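Demonstration collection (robot learning)

Demonstration collection is the gathering of recorded examples from which a robot control system is trained. A person performs a task by guiding a robot, and the movements of the machine are stored together with what its cameras saw. The learning system is later trained to produce similar movements when it meets a similar situation. The practice is closely tied to imitation learning and is used where a task is hard to write down as a fixed set of rules.

Terms

A single recorded attempt at a task is called an episode. A group of episodes that share one task and one set of objects is called a batch. The person guiding the robot is the operator, and the person who judges the recordings afterward is the reviewer. In smaller laboratories one person may fill both roles, although most written procedures advise against it.

Tabletop tasks

Much early collection work takes place on a plain table with two arms and a small number of light objects. Sorting toys into a container is a common choice. The objects are cheap, their shapes differ enough to call for different grasps, and mistakes do little damage. A plain background is often preferred at this stage, with more varied settings introduced in later batches.

The Daly procedure, named after the laboratory where it was written, uses toy animals and an open bin. It was drafted by Firdevs Uysal and Belmiro Vieira and released on July 7, 2019. A full batch under the procedure consists of 200 episodes, recorded by no fewer than 3 operators. Views are stored from more than one height, so that an object hidden behind an arm in one recording may be visible in another.
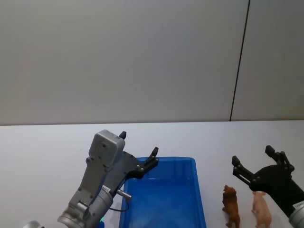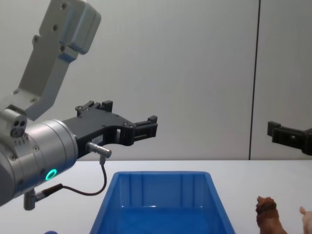
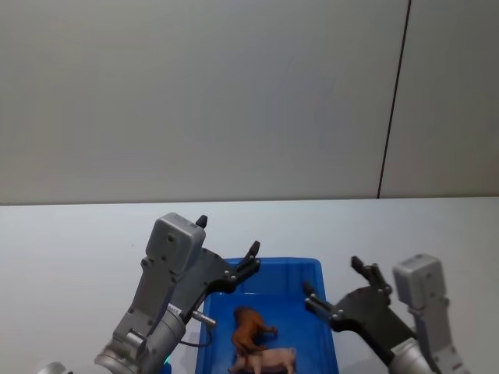 Two-armed toy sorting with a blue bin, in three camera views.

Variation between episodes

A system trained on examples that are too much alike tends to fail when an object is moved or turned. Operators are therefore asked to change the starting positions of the objects between episodes. Under the Daly procedure the positions are drawn from a printed list of 29 layouts. The choice of arm is left to the operator, provided that both arms are used within each batch.

Variation in the operator's own manner is treated differently. Long pauses and repeated small corrections may be copied by the trained system, and operators usually complete a practice period before their episodes are accepted. Xolani Makhubela, who revised the practice section of the procedure, recommended that new operators repeat one layout until their movements were steady before going on to the rest.

Review and labeling

Each episode is marked by a reviewer as accepted, rejected or held. An episode is rejected if a camera stops recording, if a person's hand enters the work area, or if the objects at the start do not match the assigned layout. Episodes in which an object is dropped and picked up again are held. Some groups keep these in a separate batch as examples of recovery, while others discard them.

A short written instruction is commonly attached to every accepted episode. Wording is kept consistent within a batch, and the names of objects are taken from a fixed list.

Use and criticism

The procedure was adopted at Midotberg, where Conceição Torres assembled a collection of 2,000 episodes known as Pliltidum. Its layouts were also carried over into Sirkero, a set of exercises for training operators.

Albertina Antunes has argued that collections of this kind give too much weight to clean surfaces and rigid objects, and that results obtained with them say little about performance in homes or workshops. Torres replied that tabletop batches were intended as a first stage of training. Later versions of the procedure include an optional section on cloth and soft packaging.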